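Trillell Workshop Notebook
Search this notebook Go

Entry: natural dye bench, woad and weld overdyes
January 28, 2018
Posted by the dye bench
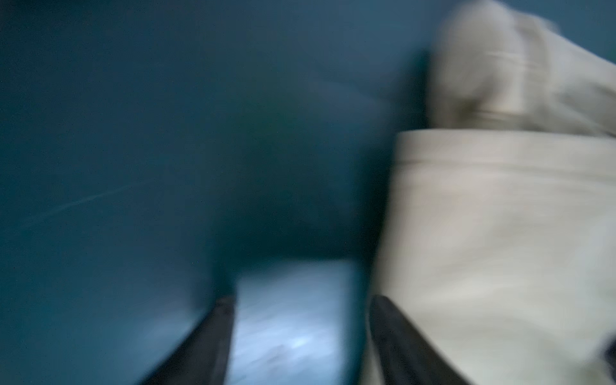 Dark teal, lighter and greyer towards the upper left. Very blurred.

Teals at last! I have wanted a proper run at these since December, when the first woad vat went sulky on me and gave nothing but a washed-out duck egg. The new vat is a different animal. It came up to a good yellow-green overnight with a coppery skin on top, and the smell was exactly as bad as it should be, so I knew we were in business before I had put a single skein in.

Plan for the day was wool only, all from the Harnov batch (the slightly greasy one, scoured twice this time, please scour twice). 200 g in total, split across small skeins so we could try different orders of dyeing. Alum mordant done the evening before and left to cool in the pot.

Order A: weld first, woad over the top. Weld bath at 76 degrees, held for 90 minutes, chalk added at the start. Lovely sharp yellow, almost rude. Rinsed, squeezed, then into the woad for 3 short dips with a good airing between each. The first dip gave a grassy green I'd happily have stopped at. The second pushed it over into sea green and the third went deep, a bit smoky, with the yellow only showing when you hold the skein up to the window. I love this one. It is the closest we have got to the old Costello sample card, and I had more or less given up on that.

Order B: woad first, weld over. Everyone says the order doesn't matter much and I was ready to agree, but the difference on this wool is plain. B is brighter and flatter. It's a nice green in its own right, just less blue in the shadows, and I lost a little blue in the weld bath (the water had a faint tinge to it when I lifted the skeins out). Possibly my rinse after the woad was lazy. Worth repeating with a longer airing before it goes anywhere near hot water again.

Order C was meant to be woad, weld, woad. I ran out of puff in the vat before I could finish it. The vat needed a rest and so did I. The skeins have had their first blue and are hanging on the end rail, tagged with green string. If you are in before me, please leave them where they are!

Notes on the vat: keep the lid on between dips, even short ones. I got careless in the afternoon and stirred too much air in, and the liquid went from yellow-green to murky blue while I was still congratulating myself. Brought it back with a pinch more reducer and a warm-up, then left it alone for the length of a cup of tea and a biscuit. Lower the skein down the side of the pot, slowly, and squeeze it under the surface before lifting. The drips do as much harm as the stirring.

Rubbing test on a damp white cotton rag: A leaves a trace of blue, B hardly anything. I think A will settle after a proper wash, but it isn't going in the Wonico order until it has been through one. Light test strips from both are on the south window under card, half covered.

To do:
- wash A with neutral soap, repeat rub test
- finish C when the vat has picked up
- weigh out weld for the next lot, the jar is getting low
- try a scrap of the linen, purely out of nosiness
- write the dip times on the tags in pencil, the pen ran again

Also wondering about a tiny dip of madder exhaust over one of the B skeins to knock the brightness back. It might go to mud. I'd still like to see it, and there are a few odd ends in the bottom drawer that would do for a first go.

Contact the workshop | © 2018 Trillell | Back to top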